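December
By the features desk

Search this site Go

Saving the Good Parts at Pliltdale

I could have stayed all afternoon. The Grosov open day filled the old Eltside depot in Pliltdale with 218 visitors, and most of us ended up pressed around the same bench, watching a robot work on an ordinary desktop computer.

The project is called Thibodeau, and its goal is easy to like: get usable parts out of office machines before the rest goes to the shredder. Grosov took in 3030 retired computers last year, and the team wants far more of them picked over properly (memory, processors, drives, the lot).

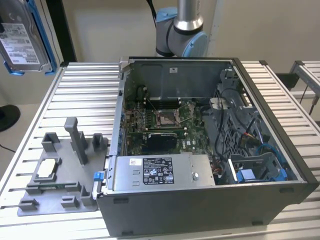 Open for business: a desktop tower on its side at the robot bench, with a gray 3D-printed fixture next to it for small parts.

What got me was how much thought has gone into that fixture. It's all pegs, pockets and slots, and the team printed 50 versions before settling on one they liked! A slim green board has its own long slot, and the processor socket in the case stands open with its arm up. Drives come in bright blue brackets, a lovely bit of color among all that gray and silver.

Questions flew. Can it handle laptops? Not yet. Stripped screws? Those still go to a person with a drill. The team hopes to run 980 machines through the bench by spring, and the next open day will add a second table where visitors can try the teardown by hand. I've already signed up.

We use cookies to improve your visit. Accept Manage settings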